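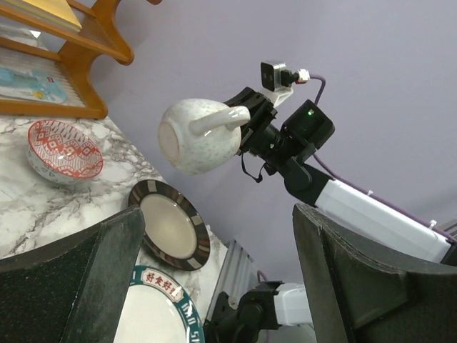 How a robot picks up a mug

Picking up a mug is easy for you. Your eyes find it, your arm reaches out and your fingers close. A robot arm has to do each of those jobs too, and somebody has to build the parts that do them.

At the Kemis workshop in Ciltberg, people share tools and benches to make things. One of the builds is called Stoica. It is a set of robot arms that work at a table, moving bowls, plates and mugs.

The joints
Your arm bends at the shoulder, elbow and wrist. A robot arm bends at its joints. Between the joints are stiff parts called links. The links on these arms are white and the joints are black, so you can see where each arm bends.

The motors
You have muscles. A robot has motors. Each motor turns a joint a little way and then holds it still. Holding still is work too. Stretch out your arm with a mug in your hand and you will soon feel it.

The gripper
At the end of the arm is the gripper, which does the job of a hand. It has 2 fingers that open and shut. A mug is an awkward thing to hold. It has a round, bulging body, a smooth glaze and a handle sticking out. If the gripper squeezes too little, the mug slips. If it squeezes too much, the mug could crack.

The camera
A small camera sits above the gripper on a bracket. It moves when the wrist moves, so it gets a close view of whatever the gripper is reaching for.

The cables
Power and messages travel along cables. The purple cable is fixed to the link with cable ties. A loose cable can get caught when the arm bends, so the builders leave a bit of slack near each joint and tie down the rest.

Try it yourself
Put on a pair of thick gloves and use only your thumb and one finger. Pick up a plastic cup, tip it on its side, then set it down again the right way up. Now try it with one eye shut.

Words to know
Joint: a place where the arm bends.
Link: the stiff part between joints.
Gripper: the part that holds things.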